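# 机器人会倒茶了?先别急着鼓掌

你大概看过这样的视频:机械臂伸过来,夹住茶壶的把手,慢慢一歪,茶水流进杯子。配的音乐很激动,标题写着“机器人学会泡茶”。

看到“学会”两个字,请先停一下,问一问:谁教的?教了多少遍?换一把壶还行不行?
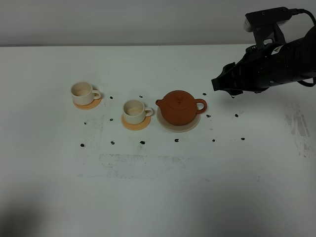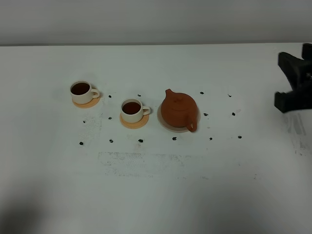
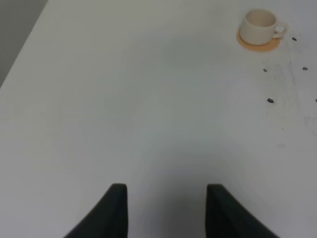 有一位小读者读完这一篇的初稿,写来一句很不客气的话:要是每个动作都是人在后面操纵的,那机器人跟抓娃娃机有什么区别?

问得好。答案是:在“教”的那一段时间里,区别真的不大。抓娃娃机也有爪子,也有人握着摇杆。不一样的地方在于,抓娃娃机不记事,你玩完走了,它什么也没留下。教机器人的时候,旁边有一台电脑把每一下都存了起来。至于存下来的东西够不够让机器人自己干活,那要另外看,后面会讲到。

## 教机器人的两种笨办法

第一种叫“手把手”。人直接抓住机械臂,像大人握着小朋友的手写毛笔字那样,带着它走一遍。机械臂的每个关节里都有小小的测量装置,能知道自己弯了多少度。人带着它走,它就把这些度数一串一串记下来。

这个办法听起来很亲切,做起来有点累人。有的机械臂很沉,要先切换到一种“变轻”的状态才推得动。还有一个麻烦:人的手和胳膊老是挡在摄像头前面。机器人以后自己干活的时候,画面里可没有这只手。所以用手把手教的人,常常先带着走一遍,再让机械臂自己照原样重复一遍,重复的时候才录像。

第二种叫“遥控”。人不碰机械臂,站在旁边,或者坐在另一间屋子里,手里拿着操纵的东西。有人用游戏手柄,有人戴上头盔,有人用一只缩小版的机械臂:人掰小的,大的跟着动。

Nesthorpe 的一间工作室用的就是最后这种,他们把那只小手臂叫作 Brudaleck。我去试过一个下午。手册上写着“上手只需片刻”,我的片刻长得很。头一件事是去夹一只杯子的把手,我以为夹爪已经到了,合上一看,夹住的是空气。再来一次,杯子被推得滑出去一截。用自己的手拿杯子,从来不需要想“离把手还有多远”,指头一碰就知道了。隔着一套机器,指头什么都摸不到,只能靠眼睛猜。

所以每次听到“人人都能教机器人”,我都想请说这话的人先去倒一杯茶,不许洒。

## 电脑到底记下了什么

很多小朋友以为,电脑记下的是“倒茶”这件事。没有那么聪明。它记下的东西大概是这样几样:

- 摄像头拍到的画面,一张接一张;
- 每个关节弯到哪里;
- 夹爪张开多大;
- 人在那一瞬间发出的命令,比如往左一点点,往下一点点。

画面常常从不止一个地方拍。固定在桌子旁边的摄像头能看见茶具怎么摆;装在机械臂“手腕”上的摄像头跟着夹爪一起动,能看清夹爪前面有什么。手腕上的那只有个脾气:夹爪一转向别处,茶壶就可能整个不见了。人转过头也看不见背后的东西,可是人记得背后有什么。机器人记不记得,要看做它的人有没有给它安排“记得”这件事。

现在把这些记录放在一起,就得到一次“示范”。一次示范可能很短,从夹爪伸过来开始,到夹爪退回去为止。

你会发现里面缺了好些东西。缺“茶是烫的”,缺“杯子快满了要停”,也缺“这杯是给客人的”。人在遥控的时候心里全知道,可是心里想的没有被存下来。电脑只好从画面和动作里去找规律:每当画面像这样的时候,人就往那边动。

## 一次不够,那要多少次?

Clendix 是一家爱办展示会的公司。他们有个叫 Xenos 的项目,专门教机械臂收拾茶具。展示会上发的小册子说,机器人“看人做一遍就会”。

我翻到册子后面的小字,看到了另外的数字。他们一共录了 2342 次示范。其中 400 次不能用,原因各种各样:杯子倒了,摄像头没对准,操纵的人中间打了个喷嚏。扔掉这些,剩下将近 2000 次。

一遍?

后来我写信去问,回信的人解释说,“一遍”指的是在已经录好的那一大堆之外,再看一遍新的。好吧。这就像一个人说“我背这首诗只看了一眼”,可他前面已经背过一整本诗集。话没有说错,听的人却很容易误会。

为什么非要这么多次?你可以自己想想,一只杯子能有多少种放法。左边一点,右边一点,把手朝你,把手朝外。窗外天亮天暗,桌上的影子也会变。如果示范里的把手永远朝右,机器人很可能就把“朝右”当成了天经地义的事。哪天有人随手把杯子转了半圈,它照样往右边去夹。

聪明的做法,是教的时候故意换花样:挪一挪杯子,转一转壶,换一换灯光。这件事很枯燥,也很容易偷懒。操纵的人到了下午,胳膊酸了,往往把东西放回差不多的老地方。电脑不会提醒他,它照单全收。

## 它会把坏毛病也学去

再说一件不太有人写在小册子里的事。

人遥控的时候会犹豫。夹爪停在半空,人眯着眼睛看:到了没有?再过去一点?这段停顿也被录下来了。于是有的机器人学完以后,会在杯子前面莫名其妙地停一会儿,好像在思考。参观的大人很感动,说它在动脑筋。

它多半是在模仿别人的犹豫。

还有人习惯先碰一下桌子再抬起来,有人喜欢绕个大弯。两个人教同一件事,一个从左边绕,一个从右边绕,都没错。可是机器人要是把两种走法“平均”一下,就会从正中间直直地撞过去。现在有一些办法能让它挑一种走法,别去平均,不过这种毛病还没有从世界上消失。

## 怎么考它才公平

学完了就该考试。考试怎么出题,比考了多少分更要紧。

Xenos 的小册子上写,他们让机械臂自己做了 400 次。册子上有一张很漂亮的图,柱子高高的。我关心的是旁边没有写的几件事:

1. 考试用的杯子,是不是教的时候那几只?
2. 杯子每次放在哪里,是谁放的?
3. “成功”是怎么算的?夹起来就算,还是放回杯垫上才算?
4. 中间有没有人伸手帮忙?

第二件事尤其容易出岔子。人摆杯子的时候,会不知不觉地摆到机器人“喜欢”的位置。谁都希望它做对嘛。要躲开这个毛病,可以先把位置抽签定好,抽到哪儿就摆哪儿,不许心软。

第三件事也值得争一争。拿倒茶来说,茶进了杯子,也洒了一点在桌上,算不算?你家里的大人恐怕会说不算。写论文的人有时候说算。两边都可以有道理,但是必须在考试之前讲好,考完了再定标准就不像话了。

## 那遥控本身算不算作弊?

不算。用遥控来教,是很正经的方法,许多实验室都在用。遥控还有别的用处,比如让人待在安全的地方,操纵机械臂去碰危险的东西。

让我不高兴的是另一种情况:视频里的机械臂明明有人在遥控,标题却让你以为它是自己做的。操纵的人就在镜头外面,辛辛苦苦站了半天,连名字都没有。

下次再看到这种视频,可以找一找有没有写“遥控”或者“自主”。“自主”的意思是机器人自己决定怎么动。两个词都没有写,那就先当作不知道。再看看视频的速度,有的角落里标着“4 倍速”,说明原来的动作慢得多。还可以数一数画面剪了几次。从夹起茶壶到放下茶壶,中间要是换了好几个镜头,每一个接缝里都可能藏着一次失败。

## 在家里试一试

找一个同伴,一只塑料杯,一张杯垫,再找一双筷子或者一把厨房夹子。杯子里不要装热水,空着就行。

你来当机器人,用夹子夹杯子,闭上眼睛。同伴当操纵的人,只能说“左”“右”“前”“后”“上”“下”“夹”“松”这八个字。试着把杯子从桌上拿到杯垫上去。

做完几回以后,请同伴离开,你睁开眼睛,但是只许照着刚才听到的口令一模一样地做。然后让同伴悄悄把杯子挪开一只手掌那么远,你再照着做一次。

夹到了什么?

这时候你就和那些只会背动作、不会看的机器人站在同一边了。想一想:你至少要允许自己看见什么,才能把杯子夹起来?看见杯子够不够,要不要看见自己的夹子?杯子被同伴的手遮住的时候,又该怎么办?

写下来,和同伴的答案比一比,不一样的地方先别急着改。

## 几个词

**示范**:人带着或者遥控着机器人做一件事,从头到尾的一次记录。

**遥控操作**:人不直接碰机器人,通过手柄、头盔或者另一只小手臂让它动。

**夹爪**:机械臂末端用来夹东西的部分。有两根“指头”的很常见,它们没有你手指上的皮肤,多数也没有触觉。

**模仿学习**:从很多次示范里找规律,让机器人在相似的情况下做相似的动作。请注意“相似”两个字。广告里经常把它漏掉。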